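Call for participants: how people plug in and put away their chargers

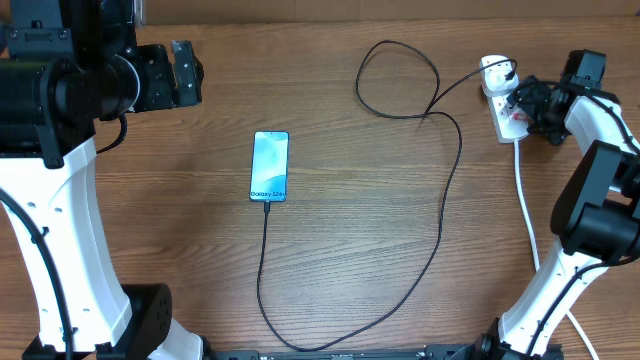 Hivemus is looking for adults who use a smartphone every day and charge it at a desk or table. We want to learn how people handle the cable, the plug and the power strip when the space is small, and how they tidy everything afterwards.

One visit takes 78 minutes. You will sit at a wooden table and do short tasks that you know from home: connect a phone, plug a charger into a power strip, unplug it again, wind up the cable so that it can be stored. After this we ask you some questions about your own habits. There is no right or wrong way to do it, and we do not measure who is fastest.

You can take part if you are 18 or older and can use both hands without pain. Left-handed people are very welcome, we still have too few of them. You do not need to bring a phone. Your own phone stays in your bag and we do not look at it.

The payment is 448 kronor for the visit, and we also pay your bus ticket. Please keep the ticket and give it to us when you come.

Visits are held in the Tuster building, room 3000, on the second floor. The elevator is to the left of the entrance.

To sign up, call Kaj Brynjólfsdóttir at extension 1793 and tell which hours are good for you, morning or afternoon. The last day to sign up is 24 September 2018.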